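Keep the gray carpet in the workroom or pull it up?

Flooring and Carpets > Work spaces

Started 2026-08-24

Corrado C.
We moved into a unit in Ovthorpe in April. The back room is going to be our workroom and it has gray carpet wall to wall, glued straight to the concrete. The landlord says it is 16 years old. We are allowed to take it out at our own cost, but whatever goes down instead stays when we leave.

The carpet is flat in the middle and lifting along one wall. No smell. It has a few dark spots near the door that did not come out with a rented machine. We will have heavy benches on it and a lot of rolling chairs. I got a price of 749 for pulling it up and scraping the glue, and that does not include any new floor.

Would you keep it or take it out?

yhchae
Take it out. Glued carpet in a workroom is a mistake from day one. You drop a small screw and it is gone. You spill something and it sits in the backing. I worked on one for two years and I would not do it again.

749 is a fair price if the glue is the old yellow kind. If it is the black kind, stop and have it tested before anyone scrapes it.

T. Nam
I disagree with yhchae. A flat, dense carpet is easier on your feet and a lot quieter than bare concrete. We have one at work in Stornalberg and people who came over from the tiled room asked to stay. For rolling chairs, get hard mats and put them only where the chairs go.

How bad is the lifting? If it's just the edge you can glue it back down for very little.

Corrado C.
The lifting part runs most of the way along the outside wall. I can get my hand under it. The concrete below looks clean and I did not see any water marks. The glue is yellow and crumbly.

muzeyyen_k
Check for damp before you glue anything. Tape a square of plastic to the bare concrete where it has come up, seal all the sides, and leave it for 3 days. If the underside is wet when you lift it, the slab is damp and new glue will let go the same way the old glue did.

If it's dry, scrape off the crumbs, vacuum, put down fresh carpet adhesive with a notched trowel and weigh the edge down overnight. Keep the door open while you do it.

yhchae
And then he has a 16 year old carpet that is stuck down properly. It's still a 16 year old carpet. The spots by the door are not coming out and the chairs will wear a track in it by next year.

T. Nam
It's a workroom in a rented unit. Does it need to look good? He would be buying the landlord a new floor.

yhchae
It needs to be easy to clean. Carpet isn't.

muzeyyen_k
You are both arguing about a different room. Corrado, what kind of work is it? Sawdust and oil, I would take it out. Assembly and desks, I'd keep it.

Corrado C.
Assembly, soldering at one bench, and desks. No wood, no oil.

muzeyyen_k
Then keep it, and put a hard mat under the soldering bench. Solder melts straight into carpet and you end up cutting it out with scissors. The mat should stick out past the bench on all sides by a good arm's length.

c_huet_floors
I fit floors for a living, so a few points.

The damp test is right. Do that first.

The other choice is carpet tiles over part of the room. Braseo makes a plain gray one that is easy to cut with a utility knife. You pull up only the bad strip along the wall, clean the slab, and lay tiles there. The height may not match the old carpet, so take a scrap of it to the store and compare. Kassa will usually let you take 2 sample tiles home. Don't expect the gray to match either. Old gray carpet has normally gone a bit brown or a bit green and you only notice when you put new next to it.

For the heavy benches, spread the load. A square of plywood under each leg will do. Without it you get dents that never come back up.

T. Nam
Good call on the plywood. We didn't do that and moved a cabinet last year, the marks are still there.

yhchae
I have said what I think. If you keep it, at least buy a magnet on a stick for the screws.

Corrado C.
Plastic came up dry on both sides. I'm going to keep the carpet and glue the edge. Magnet is ordered. I haven't decided on tiles by the door, the spots bother my partner more than they bother me.

One more question. Does anyone have plain gray carpet in a workroom now and still like it? I mean one that is in use, not a showroom.

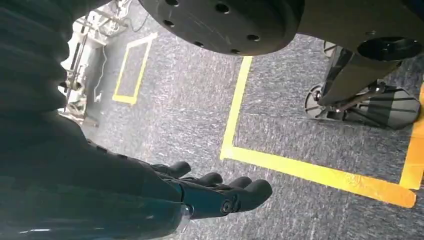 T. Nam
Yes, gray carpet here and I would pick it again. Gray hides dust well, so vacuum on a schedule and don't wait until you can see it. We do ours twice a week with a plain upright and pull the mats up once a month to get under the edges. Bits of clipped wire are the worst thing for it - they work down into the pile and the vacuum leaves them. I go over those spots with a stiff rubber broom first, pulling toward me, and pick up what's left by hand.

On the door spots, put a big mat over them and see if your partner still minds.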